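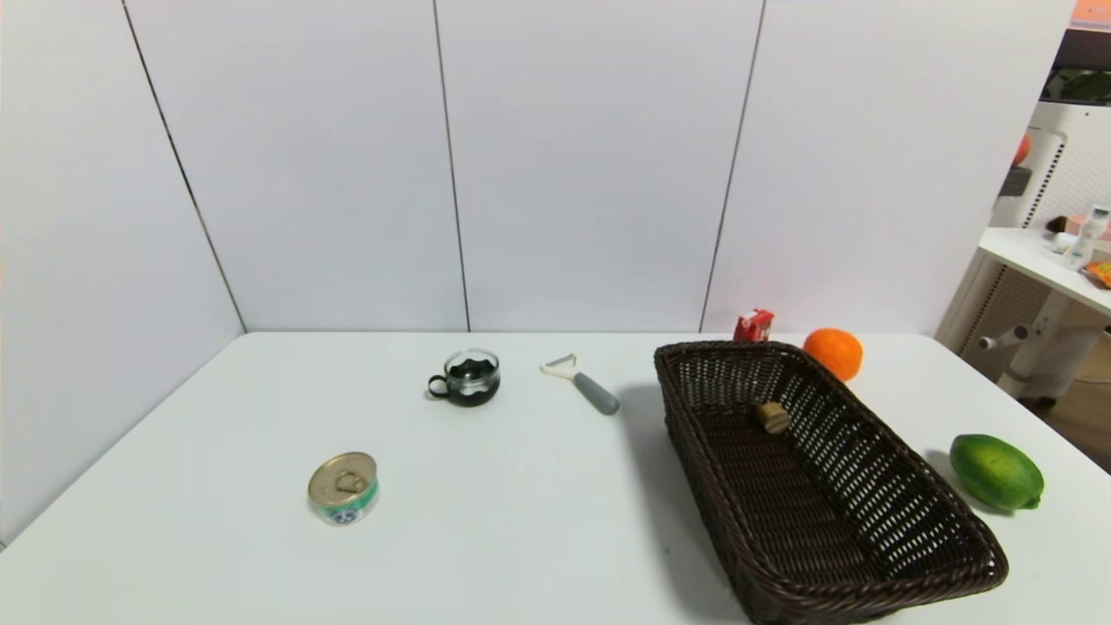
Gift Basket Swap: Your Questions

I'm Leonie, and I run the Tonham basket swap out of my kitchen. I get the same emails every winter, so I've put my answers in one spot!

How does the swap work?
You sign up, I send you a name, and you fill a basket for that person. Somebody else is filling one for you (and no, I won't tell you who, so please stop asking my husband).

How much should I spend?
Keep it under $151. I know that's an odd number. It was the most expensive basket anyone made in our first year, and it stuck. Most people spend way less, and my favorite ever was all homemade jam and a paperback.

When do I need to sign up?
By Dec 5, 2025. If you miss it, email me anyway, I usually have a dropout or two.

Do I have to use a new basket?
Nope! Thrift store ones are great. Give it a good brush, wipe it with a damp cloth and let it dry all the way before you pack it. Please skip anything with a broken handle or sharp ends poking out.

What shouldn't I put in?
No alcohol, no live plants, nothing that needs a fridge. Candles are fine, but wrap them separately or the crackers will taste like lavender. I learned that one from Ebbe Haugen's basket and I still think about it.

Can I mail mine?
Yes, if you live outside Tonham. We have people in Plidlow and Sirkamport now, which I love. Stuff the gaps with tissue and put the heavy things on the bottom.

Can my kids join?
Sure, as long as they're 5 or older and a grown-up helps with the shopping. They get matched with other kids.

What if I don't like what I get?
Then pass it along to a neighbor and say thank you nicely. Allergies are different, so put those on your sign-up form and I'll make sure your swapper knows.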